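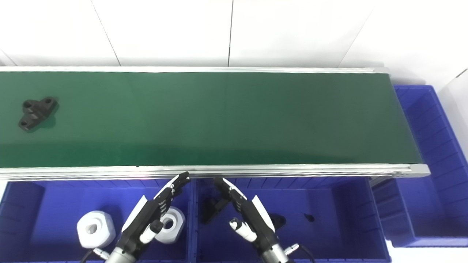
Open day walk-round: sorting cell
13 Jul 2024 | By Anwara Gazi
Print this page | E-mail this page | 4 comments | Shared 10 times

Checked before the doors opened, then again between the first and second groups. Items are marked OK, OK WITH NOTE or FIX. Comments are mine unless there's a name on them.

1. Visitor line taped on the floor, clear of the arms at full reach — OK WITH NOTE
The tape was down and straight, but the corner by the coat rack had started to lift. Gayan Roy redid it with the wide yellow roll. Please keep that roll in the Gruvesano cabinet and not in somebody's bag!

2. Emergency stops, both — OK
Pressed each one with the demo going. Everything halted and stayed halted until reset at the panel. I let two of the guides press them as well, so they know how hard you have to push (harder than you'd think).

3. Conveyor rails and end cap — OK
Ran a gloved hand along the near rail and the far one. No burrs, no loose screws. I love how clean this belt looks under the lights — the green really shows off the black parts, and people at the back can follow what's going on.

4. Belt tracking — OK
Sajib Ekanayake let it run for 200 cycles in the morning with no drift to either side.

5. Parts on the belt — OK WITH NOTE
One part at a time while guests are in. The black brackets go on flat, center block up. Rainer Hamann would like to try several at once for the afternoon group. I'd like to see that too, but let's do it after closing first.

6. Bins — OK
Blue bins stay below the near rail, side by side, with one more past the end of the belt. White parts and black parts in separate bins. Don't fill them to the rim. The hands need room to reach in, and guests like to see the bin floor so they can tell what has been dropped where.

7. Cables at the wrists — OK WITH NOTE
Connectors hand tight on left and right. The right cable needs enough slack to swing over the arm without dragging on the belt. Watch it through one full reach before each group.

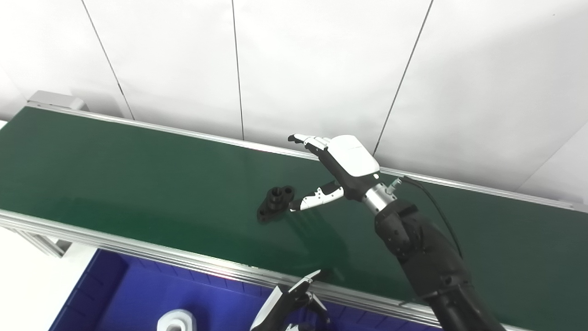 How close can visitors stand while the hands are moving?
Behind the yellow tape, with a guide at each end of it. Children stand in front of the adults, and nobody leans over the bins, even when the cell is paused.

8. Speed limit for demos — OK
Set to the slow profile and locked. It still gets a gasp when the fingers close in on a bracket, so there is no need to go faster.

9. Finger covers and screws — OK
Gone over with the small Wadow driver. All snug. Parveen Bhuiyan will repeat this at lunch.

10. Walkway and exit — FIX
A stack of Zesico cartons was standing in front of the side door. Moved at once, but they must not come back. Flattened cartons go out to the yard.

11. Noise — OK
A guide can talk over the cell in a normal voice from behind the tape.

12. Sign-in sheet and badges — OK WITH NOTE
We had nearly 200 names on the list in June and ran out of lanyards. There's a full box this time, under the desk.

Comments (4)

Gayan Roy: Tape checked again after group two, holding fine. One boy asked if the hands could shake his. Great question, and I told him not today.

Parveen Bhuiyan: Item 9 repeated, all good. Could we have a stool for the shorter guests? Behind the tape, of course.

Rainer Hamann: Happy to wait until closing for item 5. I'll bring the tray of brackets.

Anwara Gazi: Stool is fine if it's the wide one with rubber feet. Side door still clear when I last went past.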